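Moving the wash to Saturday

For years I did laundry whenever I ran out of socks. That meant a load on a weeknight, usually started too late, and wet clothes left in the machine until morning. In January I moved all of it to Saturday and I have kept that up for 12 weeks.

The first load goes in at 8 and it is always towels. They take the longest to dry, so I want them out of the way. Darks are next, then whatever is left. I stopped sorting lights from whites a long time ago and my shirts look the same as they did before.

I also cut back on detergent. My friend Constanza Godoy told me she uses half of what the cap says, and I tried it expecting to go back. I haven't. The towels feel less stiff and a bottle lasts me most of the season.
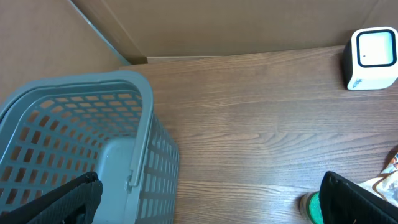 What I still haven't fixed

Folding. I can get three loads washed and dried before lunch, and then the clean clothes sit until Sunday night. I tried folding each load as it came out, which worked for two weekends. I tried doing it in front of the TV and mostly watched TV.

Sheets are the other problem. If I wash them on the same day, the dryer runs until late afternoon and I can't leave the house. For now they get their own evening, every other week, and I put the spare set on the bed in the meantime. The spare set is the scratchy one. I should replace it.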